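Golard tabletop set

I put this together to test one idea: can a policy trained only on simulated clutter learn from 20 runs if we shuffle the camera views as well? All of it is rendered, no real table anywhere!
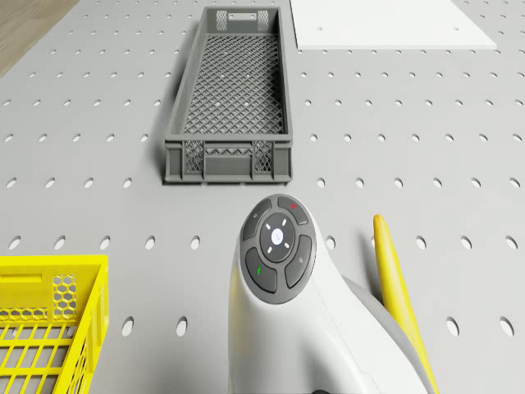
My first go used one view and it was rubbish, so I added the wide ones.
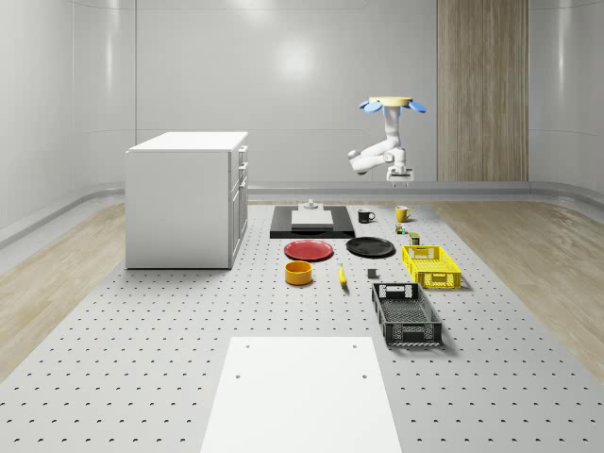
Mawuli Bawa

Every run has the mugs, plates and crates on the pegboard table, with the arm hung from above.
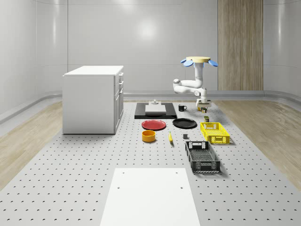

Splits

Training gets 200 short clips, testing gets 30 (Mariama picked those).

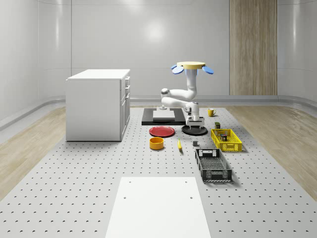
Known problems

Shadows are a bit soft. Tell me if you find worse!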